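Keeping a spice rack in order

Ground spices go off slowly. The colour dulls first, then the smell, and by the time you notice, the curry has been bland for months. A rack on the table or worktop makes it easier to keep track, but only if it gets a proper clear-out now and then. I do mine twice a year, usually on a Friday evening when the table is free.

Take every jar out

Work on a bare table and stand the jars down one at a time. Wipe each one with a barely damp cloth, dry it, and look at what's inside before you move on to the next.
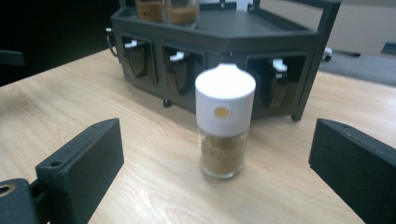
Clear glass is worth having because you can see the level and the colour at once. If the powder has caked, tap the base against your palm. A few grains of raw rice will help with mild clumping, though a solid lump means steam has got in and the jar should be emptied. Never shake spices straight over a boiling pan. Tip some into your hand or a spoon first.

Smell is the best test. Rub a pinch between finger and thumb and sniff. If you have to think about it, throw it out.

Clean the rack itself

Brush out the compartments with a dry pastry brush, then go over the dark surfaces with a cloth wrung out in warm water and a drop of washing-up liquid. Paprika and turmeric dust stains pale wood, so wipe the table underneath as well. Leave everything to dry fully – overnight if the kitchen is cold.

Put the jars back by use

Alphabetical order looks good for a week. I put the jars we reach for most at the front, and the rest go behind. Reddish and brown powders are easily mixed up, so keep those apart or label the lids. Burgi Frei, who had this kitchen before us, wrote the month of opening on a strip of masking tape under each jar, and I still do the same.
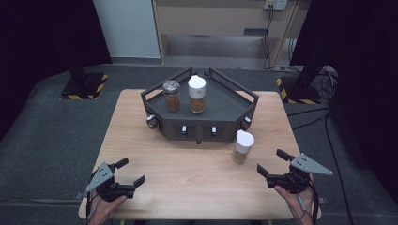 Refilling

Buy small bags and refill little and often. Wash and dry the jar before new spice goes in, and don't pour fresh on top of old. A folded sheet of paper makes a good enough funnel. Screw caps keep the smell in better than shaker caps, so use them for anything you only open now and then.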